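생활 에세이 | 집과 물건 | 장난감 이야기

검색어를 입력하세요 검색

빈 접시를 먼저 내어주는 일

2024년 7월 25일

소꿉놀이 장난감을 고르러 가면 나는 늘 조금 피곤해진다. 상자마다 과일이며 채소며 빵이 빼곡하고, 자르는 칼에 계산대까지 딸려 온다. 얼마 전 조카 선물을 보러 갔다가 107조각짜리 주방 세트 앞에서 한참을 서 있었는데, 마음이 설레기는커녕 저걸 저녁마다 누가 다 주워 담나 하는 생각부터 들었으니 나도 나이를 먹긴 먹은 모양이다.

그래서 요즘은 만나는 사람마다 접시 하나에 과일 두 개면 충분하다고 말하고 다닌다. 너무 적지 않으냐는 말도 듣는다. 하지만 아이가 노는 모습을 곁에서 오래 지켜본 분이라면 고개를 끄덕여 주시리라 믿는다. 과일이 많으면 아이는 쏟고, 섞고, 금세 다른 데로 간다. 과일이 두 개면 딸기를 먼저 올릴지 복숭아를 먼저 올릴지 꽤 진지하게 고민한다. 올렸다가 내리고, 할머니 드시라고 내밀었다가 도로 가져간다. 그 느릿느릿한 시간이 나는 참 좋다.

예전에 이웃으로 지낸 강가다란 방게라 씨 댁에서는 손님이 오면 상에 빈 접시부터 놓았다. 음식은 한참 뒤에야 나왔는데, 그동안 우리는 접시를 앞에 두고 이런저런 이야기를 했다. 처음에는 어색하더니 몇 번 가다 보니 그 시간이 기다려졌다. 장난감 접시도 비워서 내어주면 좋겠다고 생각하게 된 것은 아마 그때의 기억 때문일 것이다.

접시는 좀 컸으면 한다. 과일보다 훨씬 커야 어린 손이 대충 놓아도 안에 들어간다. 테두리가 살짝 올라와 있으면 더 좋다. 과일은 진짜를 쏙 빼닮지 않아도 괜찮다. 빨갛고 초록 잎이 붙어 있으면 아이는 알아서 딸기라고 부른다.
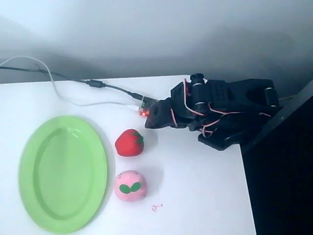

연두색 타원 접시와 딸기, 복숭아 장난감.

복숭아는 동그란 분홍 공에 초록 잎 두 장을 그려 넣은 정도인데, 나는 이런 모양에 자꾸 정이 간다. 옆에 떨어진 자잘한 부스러기야 손바닥으로 한번 쓸면 그만이다.

물론 큰 세트를 이미 들여놓은 집도 많을 것이다. 버리시라는 말은 아니다. 나머지는 상자에 넣어 두었다가 9월쯤 바람이 선선해지면 두어 개씩 바꾸어 내주어도 좋겠다. 오랜만에 나온 가지나 옥수수를 아이가 얼마나 반가워하는지 모른다. 우리 조카에게는 결국 접시 한 장과 과일 두 개를 보냈고, 포장이 작아서 받는 쪽이 조금 섭섭해했다는 이야기는 나중에 들었다.

문의하기 | © 2024 Zestitz | 맨 위로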